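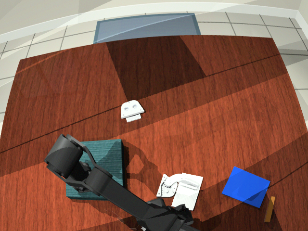

Wulness Community Hall will close to hirers for most of June while its floor is replaced and its old timber furniture is repaired, the shire council has confirmed. The work was approved at this week's council meeting and follows two years of complaints about cracked tiles and poor drainage near the kitchen door. The furniture part of the job covers large tables with a reddish-brown wooden top, where the grain still shows clearly and a thin dark seam crosses the surface at an angle. Council staff say pieces like that are worth keeping and would cost more to replace than to repair.

The job has gone to Garba Joinery, a local firm that will do the timber work in its own shed on the Uriva road. A separate contractor will lift the old floor and lay the new one. Both jobs are due to start in the first week of June, and the council expects the hall to be open again before the end of the month – weather and deliveries permitting.

Tops will be sanded back by hand, and any seams that have opened up will be cleaned out and glued before a new coat of oil goes on. The oil needs five days to harden before anything heavy can be put on it. The council said it had looked at a harder varnish, but the joiners advised against it. Varnish chips at the edges when tables are stacked or dragged, and once it chips the whole top has to be stripped again.

The budget for the furniture is $797 a table, including collection and return. Money for the floor comes from the council's building fund and was set aside last year. Hire fees will not go up as a result of the work, according to the report put before the meeting.

Regular users have been offered space elsewhere. The playgroup and the seniors' lunch will move to the Desance Bowling Club, which has a kitchen and parking at the door. Evening classes will go to the primary school library. The monthly market will stay on the oval side of the hall, but stallholders are asked to bring their own tables and to leave the driveway clear for trucks.

The hall seats 300 for concerts and is the largest indoor space between Desance and Uriva. It was also used as a relief centre during the last big flood, when the water came up to the front steps. The new floor will have a slight fall towards the side doors so it can be hosed out and mopped more easily. Non-slip tiles have been chosen for the kitchen end after several people reported losing their footing there in winter.

Some residents had asked for the council to go further and replace the heating at the same time. A petition with 400 signatures was tabled at the meeting. Councillors agreed to get a price for new heaters but did not commit to a date. The report notes that the wiring in the back half of the building would have to be upgraded first, and that this would mean a second closure.

Bookings already made for June will be refunded in full or moved to a later date. Hirers who have not yet heard from the council should call the Wulness office or go to the front counter during business hours. Bookings for July onwards are not affected and can be made in the usual way.

Anyone who has keys to the hall is asked to return them to the office before the work begins. The locks on the side doors are being changed as part of the job, and new keys will be handed out when the building reopens. Items left in the storeroom also need to be picked up, including the craft group's shelving and the drama club's costume racks. Anything without a name on it will be boxed up and kept at the council depot until the end of July.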